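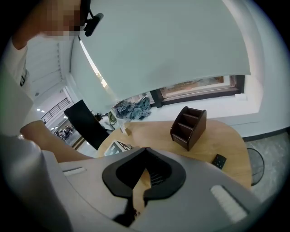 Candeo to Drop Its Lite Streaming Plan as Two Apps Become One

May 26, 2026

Candeo is closing its low-cost Lite plan to new customers and will fold the separate Lite app into its main streaming service, the company told subscribers in an email. People already on Lite can keep it until January, when their accounts will move to the standard plan.

Lite costs $7 a month and carries most of the Candeo library, but leaves out live channels and downloads. The standard plan is $8 for the first year for anyone who switches from Lite, and the regular price after that. Candeo has not said what the regular price will be in January. 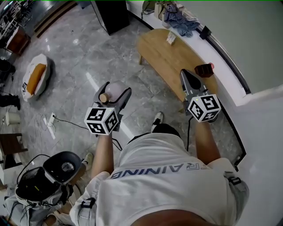
A white T-shirt, white sneakers and a hand-held gripper in each hand.

The Lite app will stop working on older smart TVs and streaming sticks first. Viewers using those devices will be asked to install the main Candeo app and sign in with the same email and password. Watch lists and profiles will carry over — viewing history will not.

"We had two apps with nearly the same shows, and customers kept asking which one they were paying for," said Seon-mi Min, who heads subscriptions at Candeo.

The change also affects customers who get Lite through their internet provider. Grambridge and Tendville cable subscribers will receive a separate notice with their next bill.

Candeo plans to add roughly 500 hours of programming to the main service before the switch, including all seasons of the crime drama Lūse. Lite customers who do not want to move can cancel from the account page at any time before January.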